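Ticket: Crackers breaking at the tray loader, line 2
Site: Cisternas
Product: Skernoron seeded crackers, 49 per case
Opened by: Ademir Sales
Assigned to: Thaís Bezerra
Priority: High
Status: Closed
Opened: Fri 31 March

Problem as reported

Corners are coming off the crackers between the cooling belt and the tray loader. Night shift rejected 3,710 pieces. Line 1 is running the same dough and has no problem. We changed the flour delivery this week, from Trallska to Ilen, but both lines are drawing from the same silo.

Ademir Sales
Loader was cleaned and put back together at the end of the afternoon shift. I checked the guide rails against the setting card and they match. Slowed the belt by one step and the breakage stayed the same.

Thaís Bezerra
Please send me moisture readings from the oven exit, left, center and right. Also let me know if the broken corners are always on the same side.

Ademir Sales
Always the right side, looking toward the loader. Moisture is even across the belt and inside the limits. Bake color is normal too.

Thaís Bezerra
Then I don't think it's the flour or the bake. A dry or weak cracker would break on any corner and you would see it on line 1. Leave the oven alone. Stop the line at the next dough change and check the transfer plate between the cooling belt and the loader. It should sit level with the belt or a hair lower on the loader side.

Ademir Sales
Checked with a straightedge. The right end of the plate is high. One of the spacers under it is the thick type from the old sandwich biscuit setup. They are kept in the same drawer and look the same unless you put them next to each other.

Thaís Bezerra
Swap it for the thin one and run 1,000 pieces at normal speed. Count the broken ones by hand at the loader. Don't go by the reject counter for this, it also picks up doubles.

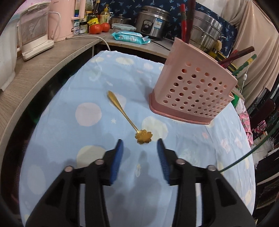 Ademir Sales
Spacer swapped. Ran the 1,000 and found 2 broken, both with old cracks from the sheeter and neither on the right corner. Put the belt speed back up to normal. Crumb tray under the plate was full, so I emptied that as well.

Thaís Bezerra
Good. Keep the line running and look at it again after the break. If it holds I will close this.

Ademir Sales
Still fine after the break – no corners in the tray.

Resolution

Wrong spacer fitted under the right end of the transfer plate when the loader was put back together. Correct spacer fitted, line returned to normal speed. No change made to recipe, flour or oven settings.

Follow-up

Thick spacers to be moved out of the line 2 drawer and tagged for the sandwich line. Setting card to be updated in April with the plate height, which it does not show now. The rejected crackers went to the regrind bin as plain seeded, no allergen change.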